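Gitau Masanja
6/15/22

1/ Right, I've been meaning to do this for ages – a little thread on repainting old trays! I've got properly hooked since the spring and my kitchen shelf is filling up fast.

2/ Start with charity shops. The one on the corner in Flosstead had a stack of 11 when I went in, mostly tin, one lovely wooden one with a chip in the rim (I took that one, obviously).

3/ Wash it in warm soapy water and leave it overnight. Then sand it lightly all over, even the bits you think don't matter. You want it dull, with no shine left anywhere. Wipe off the dust with an old T-shirt.

4/ Base coat next. I love black for this, it makes any colour you put over it sing. Two thin coats, and go right up under the rim with a small brush. Ovals are a joy for borders because you never have to turn a corner!

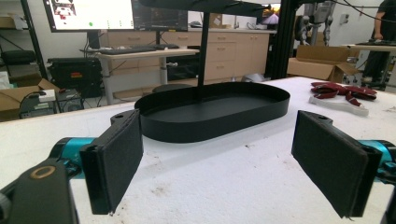
5/ Borders! I chalk mine on first and go over the line with a soft round brush. Leaves are easiest – press, lift, done. My aunt in Tanui does tiny yellow daisies all the way round and hers are miles better than mine.

6/ Varnish. Three coats, a day between each. I was impatient with my second tray and it still has my thumbprint in it.

7/ Cost so far: about 32 quid, and most of that was brushes. The varnish will see me through to July at least.

8/ If you've got an old tray in the back of a cupboard, please get it out and have a go. And send me pictures, I want to see every single one!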